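Wundmont Shared Rooms
Walk-through checklist with comments: Gutetti Room
Nov 7, 2019

Second look at this room since it opened in March, and I have to say it's a pleasure to inspect. Good light, good brick, and people clearly like sitting here. Ratings are the usual ones: OK, WATCH or FIX. I've used the Beter form with the kitchen pages taken out, as there's no kitchen on this side of the building.

1. Entry and exit
Door opens fully, closer works: OK
Exit sign lit: OK
Path from table to door clear: OK
Comment: The closer was slamming on the last visit and it's lovely and gentle now. Whoever adjusted it did a beautiful job.

2. Table
Stable when leaned on at each corner: OK
Edges and corners free of chips: OK
Surface clean: OK
Comment: I'm very fond of this table. The rounded corners are a real plus in a room where people get up and squeeze past each other, and the white top shows a spill straight away. The three succulents are lined up along one side, where an elbow isn't likely to find them. Please keep them there! The big pale one is the one that will outgrow its spot first, so give it a bit more space from its neighbours when you next water. 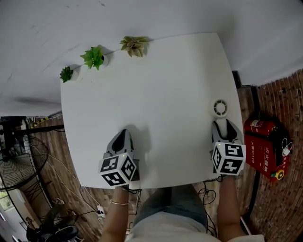

3. Plants
Pots sitting flat: OK
Saucers or mats under pots: WATCH
No water pooling near outlets: OK
Comment: Succulents need so little. A small drink every couple of weeks is plenty, less over winter, and take them to the sink for it. Water on a tabletop that also gets used for plugged-in things is the one habit I'd like to see gone.

4. Cords and leads
Power bar off the floor, not daisy-chained: OK
Cords undamaged at plug end: OK
Cords clear of chair legs and feet: FIX
Comment: Leads dangling beside your knees will catch you when you stand up. I do it at home all the time. Gather the slack, use one of the fabric ties from the drawer, and run it toward the wall. There are 19 ties left of the original 200, so a new bag goes on the supply list. Untie before you roll the chair back, please, and don't yank.

5. Fans and moving air
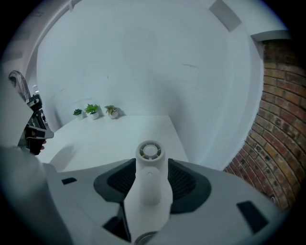 Portable fans are my favourite thing to check, because a good one makes a stuffy afternoon bearable and the checks take two minutes. Spin-down first: switch off, wait for the blades to stop, then try the guard with a fingertip for rattles or bent wires. Do the same for anything with a wire cage and thin spokes fanning out, like the curved one over toward the upper left of the picture, past where a hand is gripping a black and white device. If it has blades inside, fingers, sleeves and hair stay well back from it, and it needs a spot where it can't be nudged off. Bracelets and lanyards count too.
Guard intact and firmly clipped: WATCH (recheck next visit)
Dust on guard: wipe monthly
Switch reachable without leaning over: OK

6. Walls and fixtures
Brick sound, no crumbling mortar at chair height: OK
Shelf brackets tight: OK
Nothing leaning unsecured: WATCH
Comment: The reddish-brown brick is the best feature of the room, so no new anchors without asking first. Panels near the table should be fixed or feel solid when pushed. Give them a push now and then.

7. First aid and fire
Extinguisher tag current: OK
Kit stocked: FIX (bandages low, add 6 of the large size)
Evacuation map posted: OK, though the copy in the Hodoroagă Room is easier to read, so please print this one at the same size.

To do before next visit: tidy the leads, saucers for the plants, bandages, bigger map.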